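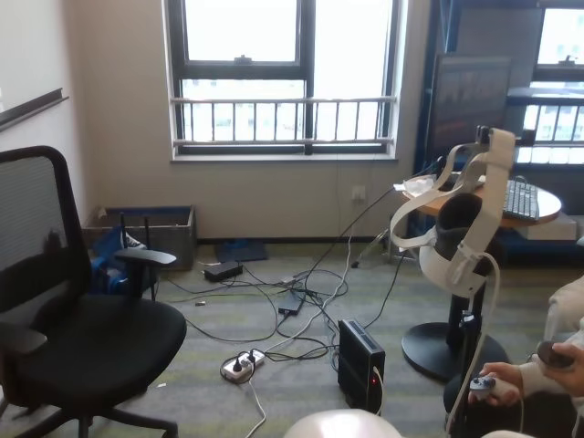

Cables on carpet: what's worth doing and what isn't

Every September the stores fill up with cable boxes, cable sleeves and cable "systems," and I have yet to meet one that does much. I paid 70 dollars for a Plemholm under-desk tray. It wants a straight edge to clamp to, so it is useless on a round table, and the package doesn't mention that.

What does help is dull. Unplug everything and lay it out flat. You will find at least one cord that goes to nothing. Put it in a drawer, or throw it out if you're braver than I am. Shorten the long ones with a loose figure eight and a strip of hook-and-loop tape, never a tight coil.

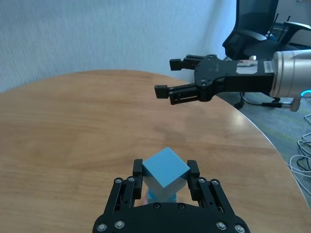
Keep the walking side of the table clear and send the cords toward the wall. An office chair on casters will find any cord you leave behind it, and rolling over one all day does it no good. I don't trust those rubber floor covers on carpet either — they creep, and then you have a cord and a cover to trip on.

Sticky clips: the Clavano ones came off my painted wall in a week and took some paint along. Maybe yours will hold. Test one behind the door first.

Labels are the one thing I'd pay for, and masking tape is fine.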